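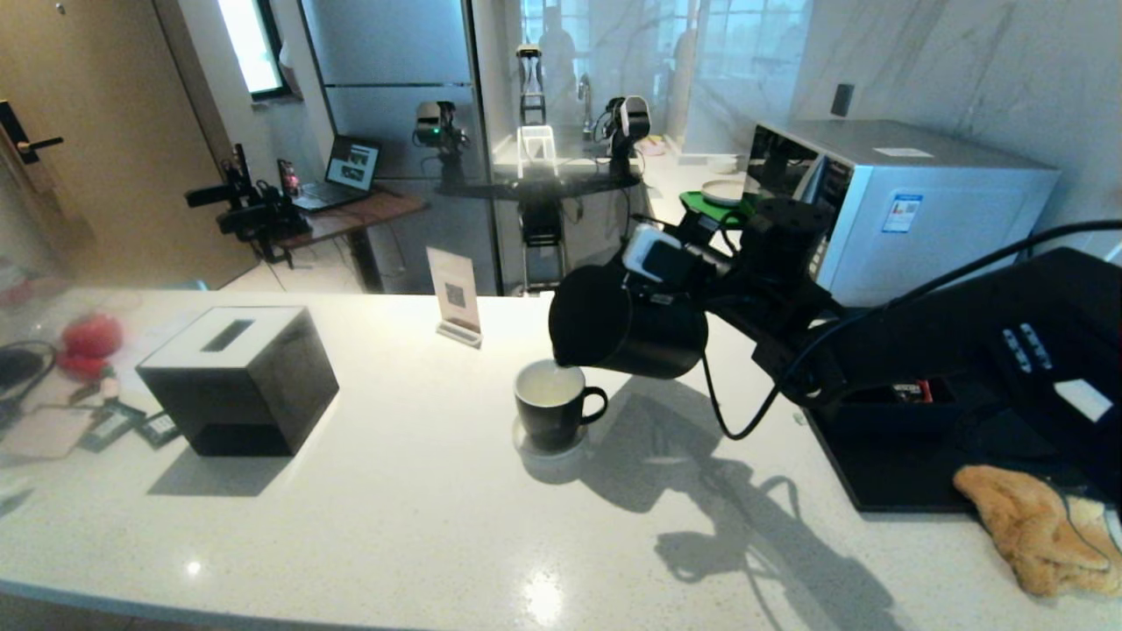

How to Check a Celebrity Rumor Before You Post It

Posted 19/07/2021

Engagement stories and breakup stories move fast, and a lot of them come from one unnamed person talking to one magazine. If you run a fan page or a small gossip blog, a few minutes of checking will save you a correction later. You don't need paid tools for this, only a browser and somewhere to keep notes.

Step 1. Find the first version

Copy an odd phrase from the quote and search for it in quotation marks. Sort the results by date and open the oldest one. Most of the other pages will be rewrites. I once followed a wedding story about the band Pirkisance through a long chain of blogs, and every one of them led back to the same two lines in a weekly called Semstead.

Write down the outlet, the date and the exact words. Leave out anything added by later sites.

Step 2. Look at who is talking

"A source close to the singer" can be a manager or a former neighbor. Note what the source claims to know firsthand. "They are engaged" is a claim. "Friends would not be shocked if they eloped" is a guess, and you should write it up as one.

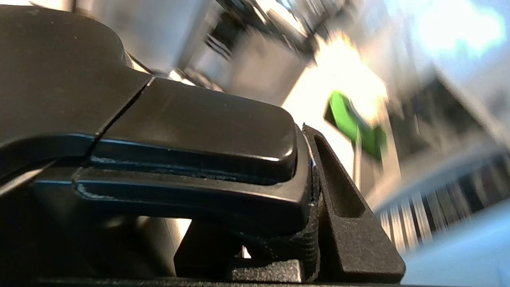

Also check whether the outlet asked for a comment. If a representative declined or did not reply, the story will usually say so near the end. No mention at all is a bad sign.

Step 3. Check the calendar

Compare the story with public dates. Tour schedules, award shows and tagged posts will often settle it. If the couple was seen at dinner in one city on a night when one of them was on stage in another, you can stop there. Watch for old photos too — a reverse image search takes a few seconds. Pictures from January get reused all summer.

Step 4. Wait for a second source

Two outlets count as two sources only if each did its own reporting. A rewrite with a link at the bottom adds nothing. My own rule is to wait for two separate reports, or one statement on the record.
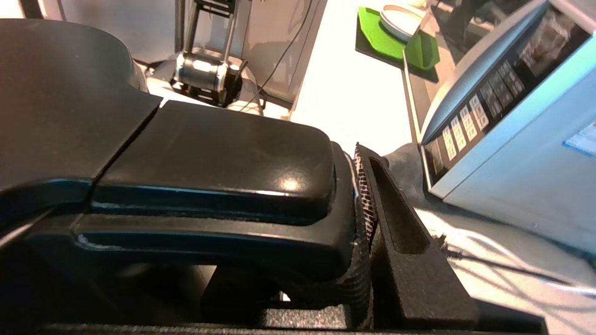

Can I post a rumor if I label it as a rumor?
You can, but the label has to be in the headline as well as the text, and you should name the outlet that ran it first. Leave out claims about health, crimes or children unless they are on the record.

Step 5. Write it short

Keep the post under 300 words. Put the outlet's name in the first sentence and link to the original. If the story changes, add a dated note at the top and leave the old text in place.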